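Re: [chores] Are we there yet? Kitchen and packing bench jobs

Thaddäus Kälin wrote:
> I went through the Prelar trial notes again over the weekend. 918 runs of
> picking up a cup and putting it down somewhere else, and they still won't
> say it is ready for a real kitchen. My brother-in-law runs the packing
> benches at Talavera and keeps asking me when he can buy one. What do I tell
> him? Is anybody on this list seeing a machine do a full shift of anything
> that isn't bolted-down and identical every time?

Thaddäus,

Short answer for your brother-in-law: not this year, unless his parts always turn up in the same place the same way round. If they do, he doesn't need anything clever and could have bought it ten years ago.

Longer answer. I split chores into two heaps. The first is moving one stiff thing from one spot to another: cups, boxes, tins. Machines can do that now, slowly, if the light is decent and the table is clear. The second is anything soft, wet, tangled or stacked, so laundry, washing up, bagging loose parts. I have seen good clips of all of these and I would not leave any of them running while I went to lunch.

At Cenovia we tried a single arm on clearing a bench at the end of the day. It took 60 minutes for what one of the packers does in the time it takes the kettle to boil. It also stopped twice and had to be set going again by hand, and I count that as a fail even though the sheet says "completed". The Tratell people score it differently, and that is part of why the numbers on this list never match up.

Where I do see progress is in the teaching. A person holding the grippers and doing the job directly gets through far more in a morning than one driving an arm from a joystick, and the movements come out more natural. Two hands matter as well. Most household jobs need one hand to steady and one to work, and a lot of the older trials only ever used one.

What is still missing is recovery. When a person knocks a cup over they pick it up without thinking. The machine has mostly been shown the job going right – so when it goes wrong it either freezes or carries on with nothing in its grip. I would ask any seller to tip the cup over halfway through and then watch what happens.

On the 918 runs, do you know how many different cups they used? If it was 2 or 3 then I wouldn't read much into it. If you can get the breakdown, please post it here.

I'm away for part of June but will read the list in the evenings.

Regards,
Gwen

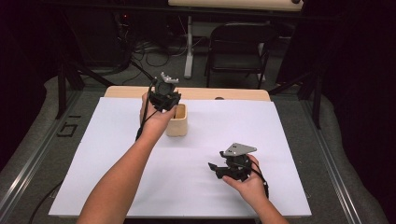

Cup work with a gripper in each hand, white sheet on the table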